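Drakach Support Portal
Product: Grilleo Manipulation Stack
Component: Perception / container pose estimation
Severity: Moderate
Site: Plelska
Status: Pending verification

Summary
The pose estimator reports a false container position when the target is a semi-transparent vessel and a reflective object is present in the same workspace. The planner accepts the position and generates an approach path offset to the right of the target.

Reported behavior
The site is running a pour task in which the arm is to grasp a small container of uncooked rice and empty it into a stainless steel bowl. In 7 of the attempts logged in November, the estimator placed the center of the container in the open space between the container and the bowl. The planner did not flag a fault, and the gripper was directed to a point where no object was present. The site requests a correction that does not require replacement of the container.

Workspace configuration
The work surface is white and the wall behind it is light gray. The rice is detected reliably. The upper portion of the container is not, and the segmentation mask frequently stops at the top of the rice. The bowl is detected in all logged attempts.

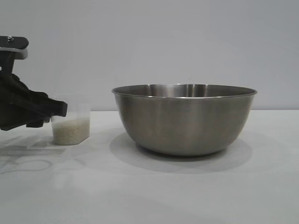
Gripper at the rice container, mixing bowl to the right.

Initial analysis
Support reviewed the planner log and the fixed-view point cloud supplied by the site. The cloud normally contains almost 4,000 points in the container region after filtering. In the failed attempts, a second cluster appeared between the two objects, consistent with depth errors from the polished surface of the bowl. The clustering step merged this second cluster with the container and moved the estimated center accordingly.

The following settings were in effect at the time of the report:

cluster_merge: enabled
min_cluster_points: 3,000
wrist_refine: enabled
refine_on_failure: use_last_pose

The final setting is of particular concern. When wrist refinement fails, the software retains the fixed-view estimate and continues without a warning. This accounts for the absence of a fault in the planner log.

Wrist view review
The site was asked to supply wrist frames for comparison with the refinement log. The refinement step expects a closed contour between the fingers before it will issue a correction. Where the fingers are open and the background is pale, the contour score falls below the threshold and the step returns no result. 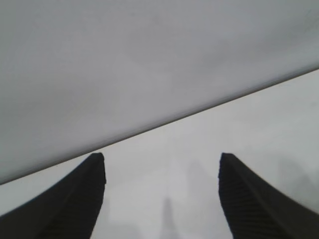

Lowering the contour threshold was considered and is not recommended. In bench testing at the Tautahi office, a lower threshold caused the refinement step to accept soft shadows as object edges, and the resulting corrections were worse than the original estimate.

Recommended actions
1. Set cluster_merge to disabled for this task profile only.
2. Set refine_on_failure to stop_and_report.
3. Restart the perception service. A reload of the task profile alone does not apply the clustering change.
4. Run 5 attempts at reduced speed with the bowl in its usual position and attach the planner log to this ticket.

Site response
Actions 1 through 3 have been applied. The first run stopped with a refinement error before contact - the expected result under the new setting. The remaining runs have not been completed. The site asks whether the container height may be entered as a fixed value.

Support response
A fixed height may be entered under object_priors. The value should be measured from the table surface to the rim, without regard to the fill level. Please restore the standard speed only after the logs have been reviewed.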